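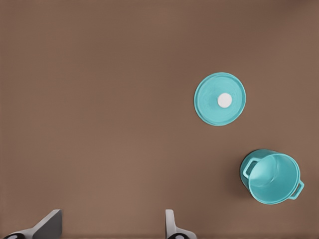 Lids, and where to put them

Biggest mess in most kitchens is lids. Do this first. Pull every lid out, match it to its pot, and anything left over goes in a box in the garage. Not used by September? Gone.

Store them on edge if you can. An old dish rack in the bottom drawer does it, or a tension rod across the front of a shelf. Flat stacks slide and you always want the bottom one.

Knob gone loose — screw is underneath, quarter turn, don't crank it. Glass lids especially. If the thread is stripped, take the old screw to the hardware store and match it there, saves a second trip.

Cloudy glass lid: equal parts vinegar and warm water, 20 minutes, wipe. Grime in the rim wants an old toothbrush and a bit of bicarb. Rinse well or it tastes.

Burnt bottoms

Cover the burnt part with water, spoonful of bicarb, simmer 14 minutes, let it cool right down. Wooden spoon to lift the worst. Do it twice before you reach for anything scratchy. No bicarb on bare aluminium, it goes dark grey and stays that colour.

Enamel chips on the inside, stop cooking in it. Makes a good planter, drill the bottom slowly with tape over the spot.

Drawers that stick

Candle stub along the runners. Wenceslao Ojeda wrote in to say bar soap works just as well, and it does on timber, but it gums up in humid weather so I've gone back to the candle. Metal runners get a wipe and a drop of light oil, nothing more.

Bench marks

Turmeric: dish soap first, then lemon juice, then leave it by a sunny window if the thing is moveable. Keep lemon off marble!! Tea rings, bicarb paste and a soft cloth. Sticker glue comes off with cooking oil, leave it ten minutes and rub with your thumb.

Knives

Wash by hand, dry straight away, never loose in the drawer. A folded bit of cereal box and some tape makes a decent sheath. 3000 grit is plenty for finishing a kitchen knife, anything finer is a hobby.

Smelly sponge

Wring it out and stand it on end, thats most of it. New one every couple of weeks. Old ones go under the sink for shoes adn bike chains.

More on freezer labels next time — masking tape, pencil, date on the side and not the top.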